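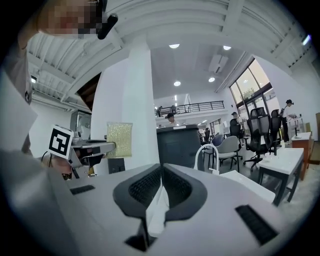

Figure 1. Scrub sponge held upright against the white pillar, with the upstairs balcony in the middle distance.

Keeping a Shared Room Clean: What We Learned from One Pillar
Project report, Rodrigo Caldeira and the Rimell house group
Handed in 10/28/18

Why a pillar?

When our class got the list of topics, most groups went for kitchens and bathrooms. We picked the big downstairs room at Lilgate, and inside that room we picked the pillar. It is wide and white, it goes all the way up to the ceiling, and everybody who walks through seems to put a hand on it. Scuffs, fingerprints, a streak of what we think was hot chocolate – it had everything! We couldn't have asked for a better test surface.

The room

Lilgate is a tall, open space with a balcony on the upper floor behind a black metal railing. The ceiling is white with exposed beams, and there are round recessed lights set into it. We mention the lights because they changed our results. A mark you can't find in the morning shows up very clearly once the lights are on, so after the first try we always checked our work with them switched on.

What we used

We compared three things: a plain cotton cloth, a soft kitchen sponge, and a gold-colored scrub sponge with a shimmery woven outside. Each one was used with plain water first and then with a drop of dish soap. Every rub lasted 60 seconds, and we let the paint dry for 10 minutes before scoring it. We scored from zero (no change) to five (mark gone, paint looks the same as next to it).

We divided the part of the pillar we could reach into 27 squares with painter's tape. This took much longer than the cleaning did, and Loureiro had to redo the bottom row after the tape line drifted.

What happened

The cotton cloth was better than any of us expected. On fingerprints it scored four or five almost every time, even without soap. It did very little on shoe scuffs.

The soft sponge was good all over but slow, and it dripped down into the squares we had already scored. Next time we would start at the bottom row.

The gold sponge was the exciting one. It took off scuffs that the other two had only smeared, and with soap it was quick, too. The catch is the paint. In two squares we pressed hard and ended up with a shiny patch that you can see from the side. We took a point off for each of those. With a light hand it left no patch at all, and we went back to check those squares the next afternoon.

Problems

Our scoring was done by eye, and two of us disagreed on nearly every middle score. The marks were also not all the same age. Tumwood, the group working on floors, suggested making our own marks with a pencil and a shoe sole so they would match, and we wish we had thought of that.

Next steps

In November we want to repeat the test on the wall under the balcony, with homemade marks and a lighter touch. We also want to try the cloth first and the scrub sponge second on the same square, which is how most of us would clean at home anyway.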